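Storing shoes by the door on an open floor

Tandden hallway guides, part 4. Text by Shiyu Ding.

This page covers setting out a shoe area on a plain floor, without a cabinet. It assumes a hallway wall with 900 mm of free length. For narrower halls, see part 2.

You will need a tape measure, low-tack masking tape, a stiff brush, a damp cloth, a dry cloth and a boot tray. The tray used in these notes is the Plastden 754, which has a raised lip on all four sides. Any tray of similar depth will do.

1. Clear the floor along the wall and sweep it. Grit left under a tray scratches most floor finishes.

2. Mark the limits of the area with masking tape. Keep the tape 22 mm clear of the skirting board so that the tray can be lifted out.

3. Check the door swing. Open the door fully and confirm that it does not cross the tape.
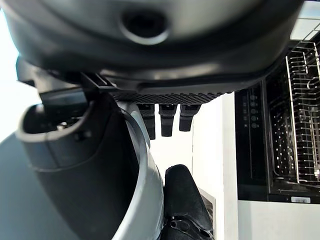
4. Brush each shoe before it goes back. Work from the heel to the toe, then along the welt. Black shoes show dust at the seams first. Wipe with the damp cloth, then the dry one. Leave laced shoes with the laces loosened.

5. Place shoes in pairs, toes to the wall. Heels outward makes them easier to pick up, and the backs are less likely to be trodden down.

6. Leave a finger's width between pairs. Wet shoes need more and should go at the open end of the tray. Do not place them next to a radiator. Leather dried too fast will crack.

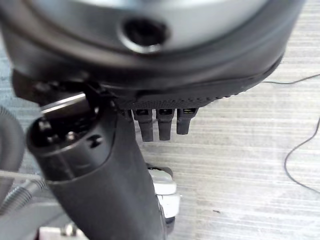
7. Limit the area to shoes in current use. At Prindholm, where this layout was first tried, the rule was one everyday pair and one outdoor pair per person. Everything else went into boxes on a shelf.

8. If a shelf is fitted above, set its underside high enough for tall boots. The Ren wall shelf can be fixed at any height. Check for pipes and cables before drilling.

Maintenance

Lift the tray and wipe beneath it once a month. Replace the tape if the edges curl. In April, when winter boots are put away, stuff them with paper, box them and label the short end of each box.

Part 5 deals with coats and hooks.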